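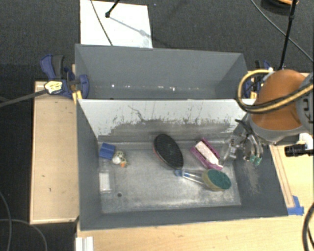
Grasp ranking, second attempt

Most of April went into the part of the bin picking stack I had been avoiding, the code that decides which grasp to try first. Segmentation gives us masks, the sampler gives us candidates, and until recently the ranker was a weighted sum I wrote in an afternoon and then kept adjusting whenever somebody complained.

The dish wand is a good test of it. The handle is a clear tube, so depth on it is mostly holes plus a few returns from whatever lies underneath. The old ranker scored candidates on local point density and antipodal quality. Density on the handle is close to zero, so every high-scoring grasp landed on the sponge head, far from the center of mass. The wand then swung on the way out and the wrist force check aborted the move.

The black brush fails differently. Its mask is fine, but the bristle texture gives noisy normals, and the antipodal score changes from one capture to the next. Two consecutive captures of an untouched bin could produce two different first choices. That made logs very hard to compare.

Changes so far:

Normals are now fitted over a patch scaled to the mask's short axis. The fixed radius is gone.

If a mask has less than a set fraction of valid depth, the ranker falls back to the mask outline and a plane estimated from the bin floor. Crude, but it puts candidates back on the handle.

Each candidate carries its approach clearance against the bin walls as a separate term. Before this, clearance was a hard filter at the end, and in the corners it regularly threw out the whole list.

Ties are broken by candidate ID, so a replay of the same capture gives the same order.

I replayed 1,748 logged captures through both versions. The new ranker picked a different first grasp in 1,437 of them, more than I expected. Begoña Garrido pointed out that a changed choice says nothing about a better choice, and she is right. Replay can't tell us whether the other grasp would have held. For that we need runs on the arm, and we will start with the transparent items.

Timing is acceptable. Ranking takes 8 ms per capture on the Zalport machine with the candidate cap at 3,000. The cap is there for the planner – it used to time out on collision checks long before it reached the bottom of the list.

Still open: flat items near a wall. The clearance term pushes their grasps toward the middle of the bin, and on a long object this means gripping the end. Candela Moya wants to sample approach tilt per wall instead of globally. I have a branch for it, untested, and the config format will have to change again before it can be merged.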